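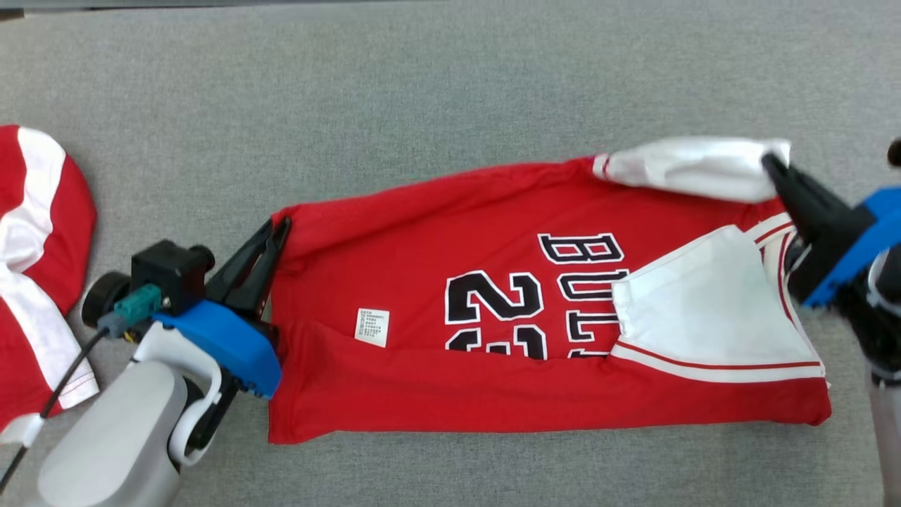

2021年8月16日　Avmont 捺染室ノート
赤地への白インク、色移り(昇華)の続き

朝から湿度が高い。除湿機のタンクが昼前に満杯になって止まっていた。次から出勤したら最初に見ること。

前回の宿題は、赤いポリエステル地に刷った白が、翌日になるとほんのり桃色になる件。刷り上がりは真っ白なのに、一晩置くとじわっと来る。悔しいけれど、見ていて面白い現象でもある。生地の分散染料が熱で動いて、インクの膜の中を上がってくる。硬化のときに与えた熱がそのまま引き金になるので、しっかり焼けば焼くほど膜は丈夫になり、色は汚れる。このせめぎ合いのどこに立つかを今日は探った。

使ったもの
・生地:Bhatia の赤ニット(新ロット)と、棚に残っていた旧ロット。どちらもポリエステル100%の表示
・白インク:Trikura の低温硬化タイプと、いつもの標準タイプ
・下引き:灰色のバリア剤。Naveen Vishwakarma さんが先週練ってくれた残り
・版:下引き用も白用も200メッシュ。本当は下引きをもう少し粗くしたかったが、枠が全部ふさがっていた
・スキージ:角の立ったほう。青い柄のは刃先が丸くなっているので研ぎに出す

バリア剤は缶の底に固いところが残っていた。ヘラでこそげて混ぜ直し、目の粗い布で漉した。漉したら見違えるほど伸びがいい。先週のムラはこれが原因だったんじゃないか、とかなり疑っている。Naveen さんに「練ったあと漉した?」と聞いたら、黙って首を横に振っていた。今後は漉す!

手順メモ
1. 生地を板に貼る。糊は薄く。ニットは引っぱって貼ると、はがした瞬間に縮んで柄が波打つので、置くだけのつもりで手のひらで押さえる。
2. 下引きを一回通し、中間乾燥。触って指につかないところで止める。ここで焼きすぎると上の白が乗らない(前に一度やった)。
3. 板を冷ます。今日みたいな日は板がなかなか冷めず、三枚目あたりから糊がだれてきた。扇風機を横から当てたら解決。
4. 白を一回、中間乾燥、もう一回。
5. 本硬化。標準タイプは通常設定、低温タイプは一段下げ。コンベアの速度は同じにそろえた。
6. 出てきたものを重ねない。重ねると余熱がこもって、そこだけ色が上がる。

6番は声を大にして書いておきたい。最初の組で、うっかり二枚を重ねて台に置いた。あとで離してみたら、重なっていた部分の白だけがくっきり桃色で、境目が定規で引いたようにまっすぐだった。失敗なのに、こんなにわかりやすい見本はないので捨てずに壁に留めた。新しく入る人に最初に見せたい。

試験片は全部で12枚。生地二種×インク二種×下引きあり・なしに、重ね置きの比較や予備を足してこの数になった。番号は裏の隅に油性ペンで。表に書くとインクの端に滲む。

観察
刷ってすぐの段階では、肉眼で差がつかない。蛍光灯の下で並べても全部白い。窓際に持っていくと、標準タイプ・下引きなしだけ、かすかに温かい白に見える(気のせいと言われればそれまで)。

そこで、恒温箱に入れて18時間置くことにした。実は昨日の夕方に先行の組を仕込んであって、今朝それを取り出した。扉を開けるときの気分は、焼き菓子の窯を開けるのに近い。

先行組の結果:
・標準/下引きなし:はっきり桃色。新旧ロットとも駄目だが、新ロットのほうが濃い
・標準/下引きあり:遠目には白。隣にコピー用紙を置くと負ける
・低温/下引きなし:想像よりずっと健闘。縁のあたりにだけ色
・低温/下引きあり:白い。紙と並べても白い。うれしい

新ロットのほうが色を出しやすいのは気になる。同じ品番、同じ赤でも、染めのあとの洗いが違えば余った染料の残り方が違うはずで、そのあたりを Bhatia に問い合わせるつもり。白い布を当ててアイロンで押さえる簡易試験では、新ロットだけ当て布が薄く染まった。これは入荷時の検査に入れていいと思う。手間もかからず、道具もいらず、刷る前に悪い知らせがわかる。

もう一つ、縁取りの話。太い数字に細い縁がつく柄だと、縁の細いところから先に色がつく。膜が薄いのと、四方から染料が寄ってくるのと、両方あるのだろう。下引きを縁より髪の毛一本ぶん内側に控えていたのを、次は縁ぴったりまで広げてみる。はみ出したら灰色が見えて台無しなので、見当合わせは相当シビアになる。でもやってみたい。
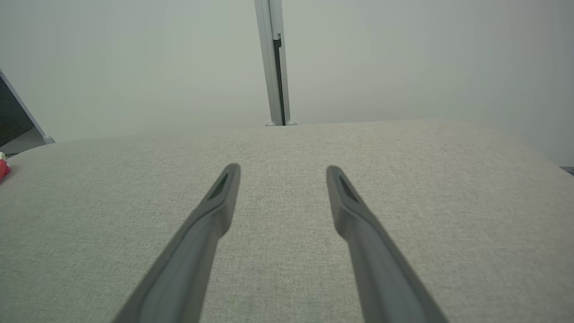
伸び試験と摩擦

色がよくても、伸ばして割れたら使えない。午後は Archana Kandpal さんと伸び試験。手でぐっと引いて戻す、を繰り返しながら、ルーペで膜の表面を見る。

低温タイプは、表面のしっとりした感じに反して案外腰がある。引いても白が透けにくい。ただし下引きと組み合わせると、二層の伸び方がそろっていないらしく、強く引いたときに細い横筋が入った。戻すと消える。消えるけれど、入ったことは入ったので記録しておく。Archana さんの見立てでは、下引きの乾かしすぎ。たしかに横筋が出たのは、板が熱くなっていた後半の試験片ばかりだった。扇風機を入れる前のもの。なるほど、と二人で声が出た。

硬化が足りているかどうかは、溶剤を含ませた綿棒でこすって見た。低温タイプは一段下げた設定で合格。もう一段下げると、綿棒に白がついてくる。下げられる余地はここまで、と考えてよさそう。

摩擦は往復1000回を機械まかせ。途中で席を外していたので過程は見ていない。終わったものを見ると、低温/下引きありは艶が少し変わっただけで欠けなし。標準/下引きなしも欠けなし。つまり丈夫さだけで選べば、いつもの標準で何の不満もない。白さが要る仕事のときだけ低温に切り替える、という使い分けが現実的かもしれない。インクの単価も違うし。

洗濯試験はまだ。裏返してネット、中性洗剤、つり干し。干すときに柄の面どうしが触れないようにする。乾燥機にかけた組も一つ作っておきたい。使う人はたぶん乾燥機に入れるので。

Lelen の見本帳のこと

Lelen から借りている白の見本帳、ようやくじっくり見た。白だけでこんなに並ぶのかと感心する。青みの白、黄みの白、少し灰色に寄せた白。面白いのは、赤地に置くと青みの白がいちばん白く見えるのに、黒地に置くと冷たく浮いてしまうこと。赤・黒・白の三色の柄で、白が赤にも黒にも接するときはどちらに合わせるか。今のところ中間よりほんの少し青、という感触だけれど、目が疲れた夕方の判断なので明日の朝に見直す。

それと、桃色に転んだ白を青みで打ち消せないか、という誘惑がある。やればできる。できるけれど、時間とともに染料はまだ上がってくるので、釣り合うのは一瞬だけ。根を止めるほうが先。

つぎにやること
・下引きを粗い版で刷る(枠が空いたら確保。名前を貼っておく)
・縁ぴったりの下引き版を起こす
・恒温箱の今日の組を取り出して先行組と並べる。並べるときは必ず窓際、午前中
・アイロンの当て布試験を綿混の赤でもやる
・Bhatia に新ロットの洗い工程を問い合わせ。当て布も同封
・バリア剤の缶に「漉してから使う」と書いた札をつける → つけた
・青い柄のスキージ、研ぎ
・洗濯試験の洗剤を買う

追記:帰りがけに恒温箱の窓からのぞいたら、標準/下引きなしがもう色づき始めているように見えた。箱の中の灯りが黄色いので当てにならない。

追記2:Naveen さんから、版の裏のテープが一か所浮いているとの指摘。白用のほう。刷る前に貼り直し。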